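**Aus der Reihe »Muss das sein?«**

## Der leere Tisch und seine Propheten

Seit dem Herbst geht in unserem Haus eine Methode um. Sie heißt »Freie Fläche«, kommt aus einem Ratgeber des Drencombe Verlags und hat es über zwei Lesekreise, eine Betriebsversammlung und den Aushang im Treppenhaus inzwischen bis in diesen Rundbrief geschafft. Die Behauptung lautet: Wer abends den Tisch vollständig abräumt, also wirklich alles, bis auf höchstens einen Gegenstand, der schläft besser, streitet weniger und findet seine Schlüssel wieder. 254 Seiten braucht das Buch dafür. Ich habe sie gelesen, die Kapitel über Atmung etwas schneller als die anderen.

Dass ein abgeräumter Tisch angenehmer ist als ein zugestellter, bestreite ich nicht. Das wusste schon meine Großmutter, und sie hat kein Seminar dazu angeboten. Stutzig macht mich, was alles an dem Tisch hängen soll. Im dritten Kapitel rettet er eine Ehe, im siebten eine Steuererklärung. Belegt wird das mit Zuschriften, die alle erstaunlich ähnlich klingen und in denen auffallend oft das Wort »Klarheit« vorkommt. Eine Zuschrift von jemandem, bei dem es nichts gebracht hat, habe ich nicht gefunden. Vielleicht hatte der keine Zeit zum Schreiben, weil er seine Sachen suchte.

Trotzdem habe ich es ausprobiert, denn meckern kann jeder. 15 Abende, jedes Mal dasselbe: Post weg, Gläser weg, Ladekabel weg, Obstschale aufs Fensterbrett. Die Regel mit dem einen Gegenstand, im Buch »Anker« genannt, habe ich ebenfalls befolgt. Der Anker soll klein sein, eine kräftige Farbe haben und »keine Aufgabe stellen«. Eine Rechnung scheidet damit aus, ein Apfel nach Ansicht der Autoren auch, der will gegessen werden.

Prasetyo Sumampouw aus dem Hinterhaus hat mitgemacht und nach dem dritten Abend wieder aufgehört. Seine Begründung: Er habe jetzt einen leeren Tisch und ein volles Bett. Das ist der wunde Punkt der ganzen Sache. Im Buch verschwinden die Dinge einfach. Wohin, steht in einer Fußnote, und die empfiehlt das Kistensystem »Kuslow«, das man beim selben Verlag bestellen kann.
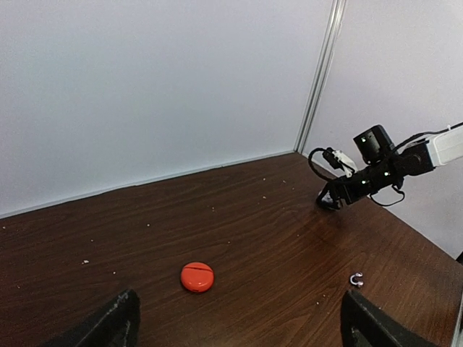
*Lesezeit: 4 Minuten*

Gut, ziemlich leer ist das. Dunkle Holzmaserung, graue Wand, und vorn das runde rot-orange Ding mit dem Schlitz, das der Methode nach den Blick sammeln soll. Und dann schaut man hin und sieht: Krümel. Einer liegt fast hinten in der Ecke, da, wo die Metallleiste herunterkommt, und die anderen haben sich über die Platte verteilt, dazu noch feinere Fussel und Flöckchen.

Genau da fängt mein Zweifel an. Abräumen und Abwischen sind zwei verschiedene Arbeiten, und das Buch kennt nur die erste. Das Wort »Lappen« kommt darin nicht vor, ich habe eigens danach gesucht. Auf einem vollen Tisch stört ein Krümel keinen Menschen, er liegt unter der Zeitung und hat seine Ruhe. Auf dem leeren wird er zur Hauptsache. Dunkle Platten mit Glanz sind dabei besonders undankbar, jeder helle Punkt meldet sich, und sobald Licht darauf fällt, sieht man die Schlieren vom letzten Putzen gleich mit. Wer das einmal bemerkt hat, isst sein Abendbrot künftig über der Spüle.

Rafferty Castellanos, bei uns im Haus die treueste Stimme für die Methode, hält dagegen. Die Krümel seien ein Zwischenstadium. Erst sehe man sie, dann störe man sich daran, dann wische man, und so erziehe die leere Fläche zur Sauberkeit. Das klingt schlüssig. Bei mir hat es allerdings dazu geführt, dass ich am sechsten Abend die Zeitung absichtlich liegen ließ.

Auch mit dem Anker bin ich nicht warm geworden. Ein einzelner roter Gegenstand auf einer leeren Platte beruhigt mich nicht, er beschäftigt mich. Gehört der hierher? Fehlt dazu ein zweites Teil? Ist das ein Deckel, und wenn ja, was steht jetzt irgendwo offen? Die Autoren schreiben, man solle solche Fragen »vorüberziehen lassen«. Bei mir zogen sie nicht vorüber, sie setzten sich dazu.

Was bleibt also? Ein paar Dinge habe ich behalten, die stehen aber so nicht im Ratgeber:

- Die Post kommt abends vom Tisch, und zwar in die Schublade, in der auch der Brieföffner liegt. Das dauert keine Minute.
- Erst wischen, dann entscheiden, was zurückdarf. Ein feuchtes Tuch, danach ein trockenes, an der Wand entlang anfangen und nach vorn arbeiten. Die hintere Kante vergisst man sonst jedes Mal.
- Was zwei Wochen lang auf dem Tisch liegt und nicht gebraucht wird, hat dort keinen Platz. Was täglich gebraucht wird, schon. Mein Salzstreuer steht wieder da, wo er immer stand.
- Keine neuen Kisten. Wer Kisten kauft, füllt sie auch.

Besser geschlafen habe ich übrigens nicht. Die Schlüssel waren zweimal weg, einmal davon lagen sie in der Obstschale auf dem Fensterbrett, also dort, wohin ich sie der freien Fläche zuliebe verfrachtet hatte. Das werfe ich dem Buch nicht vor, aber als Zuschrift für die nächste Auflage taugt es wohl kaum.

Wer sich selbst ein Bild machen möchte: Mein Exemplar liegt ab sofort im Tauschregal unten neben den Briefkästen, mit Bleistiftnotizen am Rand, zum Teil unfreundlichen. Die Kistenbroschüre habe ich dringelassen. Rafferty bietet außerdem an, interessierten Nachbarn die Methode am eigenen Küchentisch vorzuführen – bitte vorher klingeln. Gegenreden und Erfolgsberichte nehme ich für die nächste Ausgabe gern entgegen, auch solche, in denen das Wort »Klarheit« vorkommt.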